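# The Orchard That Wants You to Rent a Tree 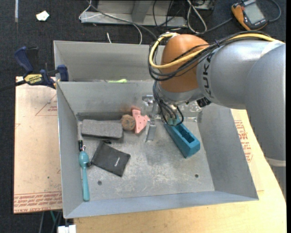
So what do you get for your money when you rent an apple tree? A label with your name on it, a newsletter, and the right to pick whatever that tree has on it when the owner says it's ready.

I put the question to three people at Zitenside before anyone answered it that plainly, and the one who did was the woman pruning. Eulalia Herrera has worked the orchard through two owners. She was up a ladder with a saw in her hand when I asked, and she didn't stop sawing to reply.

Tree rental has spread through small fruit farms as quickly as farm-shop gin did a few years back. The pitch is always much the same. You pay in winter, when the farm has bills and nothing to sell. You visit for blossom. You come back and pick. In between you receive cheerful letters about bees. Zitenside has 501 trees in the scheme this season out of 1271 in the ground, and the waiting list, I was told more than once, is long. When I asked how long, I was told it was very healthy.

I'd like to be fair to them. Money in January is worth a great deal to a grower. Anyone who has tried to get a bank interested in a field of dormant trees will know why a farm might prefer to borrow from its customers. And that is what this is, a loan paid back in apples, with the customer taking the risk on the weather. I don't think that's wicked. I do think it ought to be on the leaflet, and the leaflet has a watercolour of a hare on it.

## A bad year for somebody

Frost is the thing to ask about. The trees at Zitenside stand on a slope that faces the right way for sun, but the bottom rows run down into a dip by the brook, and cold air does what water does. It goes down there and sits. Herrera says the lowest 6 rows lose blossom in most springs. Walk along them and look at the labels: a fair number are rented.

Ihor Koval, who manages the scheme, told me renters in those rows are "looked after". Looked after how? They may be offered a box of fruit from elsewhere on the farm, if there is fruit elsewhere on the farm. It's at the farm's discretion. He thought the wording was somewhere on the website, and I did find it later, under a heading about parking.

He made a reasonable case for himself. Most renters, he said, don't do the sums. They like having a tree. They bring their parents. One couple comes to eat sandwiches under theirs and has never picked a thing, so the apples go to the press and nobody minds. If you told people to think of it as so many kilos at so much a kilo, you'd spoil it.

Well, perhaps. But I notice the farm has done the sums.

## The other side of the hedge

A short drive away, Urszula Wilczyńska grows apples, pears and some very good damsons at Tkachuk, a holding named after the family who planted it. She tried renting out trees and gave up after 2 seasons. Her reasons were mostly to do with picking. Renters came on the one weekend the farm asked them not to. They pulled the fruit off sideways and took next year's buds with it. They brought small children, who are excellent company and very hard on low branches. One man asked for his money back when he learned his tree was a cooking variety, having chosen it for the view.

What bothered her more was the pruning. A rented tree gets treated kindly. You leave a bit more on it in winter so that it looks full at blossom time, when the renters come with their phones. Do that a few years running and you have a crowded tree with small fruit and canker getting in where the branches rub. She showed me three of her old rental trees, and she's still cutting them back. You can't do it all in one winter or the tree sulks and throws up a forest of whippy growth.

Herrera, when I went back and asked whether she pruned the rented trees differently, said, "I prune them the way I'm told to." Then she moved the ladder.

## Letters about bees

The newsletters are written by a company. Jostari supplies them to farms by subscription, along with the labels, the booking page and a calendar of what to say when. I've now read a good many, thanks to Anel Mabaso, who has rented a tree at Zitenside since the scheme began and keeps everything. The letter for August talks about fruit swelling in the warm evenings. It said so in a year when, by her own diary, it rained nearly every evening and the scab was so bad she could write her name in it.

She doesn't hold it against them. She likes her tree, an old russet near the gate with a lean to it, and she has learned a lot from standing beside it with a flask. Had anyone from the farm taught her any of it? She thought about this. Herrera had once shown her how to tell whether an apple is ready, by lifting it in the palm and giving a slight turn. If it comes, it's ready. If you have to pull, leave it alone. That took less than a minute, and she has remembered it ever since.

There's a version of tree rental I'd pay for, and it has a lot more of that in it. Zakhar Holovko runs something close to it at Nostau, on poor stony ground that a sensible person would have left to sheep. His renters must come to a pruning day before they get a tree. If they don't turn up, they don't get one. He puts the frost record for each row on the gate, in pencil. He has fewer takers than Zitenside and says so without being asked. He also charges more, and his shed leaks, and his russets last year were woolly by Christmas. I'm not holding him up as a saint.

If you're tempted, go in winter. Ask which row. Ask what happens after a late frost, and get it in writing. Look at the tree next to yours that isn't rented, and see which of the two has been cut harder.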